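Warstead Works > Notices > Join in

Start What's on Hire a space Notices Contact

Readers and listeners wanted for the Balen letters

We need people. Quite quickly. The Balen letters are a box of family post, 2,000 pages near enough all handwritten, sent between Warstead and the continent by three generations of the Żak family. Half of it has been scanned. None of it has been read out loud, which is what we want to do next, starting in November.

Two sorts of people wanted:

Readers – to sit down with a letter and read it into a microphone. No acting. No posh voice needed, the Żaks didn't have one. Any accent, any age over 16. If you stumble you go back to the start of the sentence and carry on, we cut it afterwards.

Listeners – to check the recordings against the page. Headphones on, pencil in hand, mark anything that's been skipped or misread. Slow work but some of the letters are very funny (there is a long falling out over a bicycle). Can be done from home if you've got decent internet.

We'd like 40 people altogether. More readers than listeners if anyone is wavering.

What we're asking: 2 sessions as a reader, evenings, 6.30pm till half eight with a break. Listeners do it in their own time but please finish a batch before asking for another, last time we ended up with bits of everything all over the place.

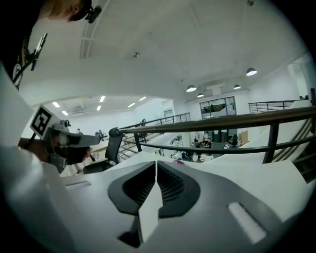
Handwriting is the main hurdle. The early letters are in a small slopy hand and the ink has gone brown, so every reader gets a typed copy as well, and you can use whichever you like. Most of the letters are in English. A few are in Polish or Flemish and for those we badly need fluent speakers, please say so in your email. Wear something comfortable and quiet – white sleeves like the one in the photo are fine, waterproofs and jangly bracelets are not, the mic picks up everything. Water provided. Bring your reading glasses, we've had people come without.

Money. It's a small payment per session for readers and a flat fee per batch for listeners, plus bus fares with a ticket. Not a fortune. Paid by bank transfer at the end of the month you did it in. Iltotora, who are making the finished audio, handle the payments so you'll get a form from them, fill it in or you wont get paid.

You don't need experience. You do need to be able to read aloud for ten minutes without getting cross, and turn up when you said you would. Previous readers from the parish diaries very welcome back.

Access: step free from the side entrance, lift to the first floor, toilets on both floors. Hearing loop in the main room only. Large print copies if you ask a week ahead.

To apply, email the Warstead Works office with "Balen" in the subject line. Tell us:

- reader or listener, or don't mind
- which evenings you can't do
- any languages
- anything you need from us on the night

No CV please. If you want to be a reader, also send a short recording off your phone, a minute is plenty. Anything will do, a recipe, the back of a cereal packet. We aren't marking it, just working out who goes with which letters.

We'll reply to everybody but give us a fortnight. Places go as they come in – once the evenings are full we'll start a resreve list.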